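Kudine Bowls - Gallery

A few pieces from the kitchen shelf at Trimthorpe, put up in July by Zulkifli Wibisono. The full collection runs to 849 items, and the bowls get used the most.

Pink on the gray wood-grain table, orange held above it. The orange one is the glossier of the two.
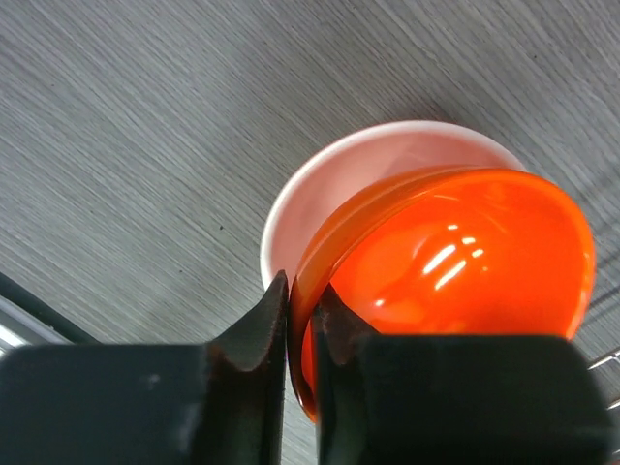
More from the collection

Plates and platters - 52 pictures
Verbruggen jugs - 73 pictures
Zistow tea things - to be added

Larger prints can be ordered by email. Please give the page title and the size you want.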